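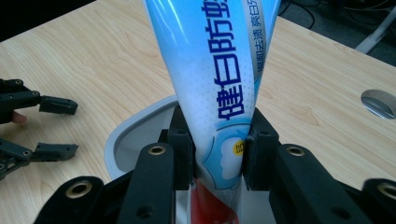 p. 241

February 5, 2022 - bathroom caddy layout, Plurbridge bench

Toothpaste tube, soft plastic, pale blue with a red section at one end. Front text 健白防蛀, smaller strip along the side. The wall gives under side pressure, so widths taken by hand are not worth much. Used the card gauge instead.

Light gray caddy with dividers, set near the middle of the oak-look table.

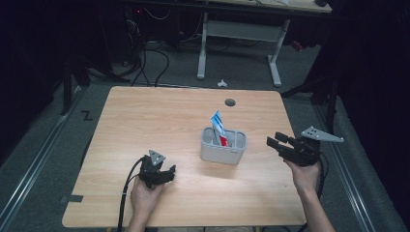 Compartment is wider than the tube, hence the lean. A foam insert from the Illis box should take up nearly 2 mm - not cut yet. Hou layout sheet still shows the July divider spacing. Correct it before item 40 goes in.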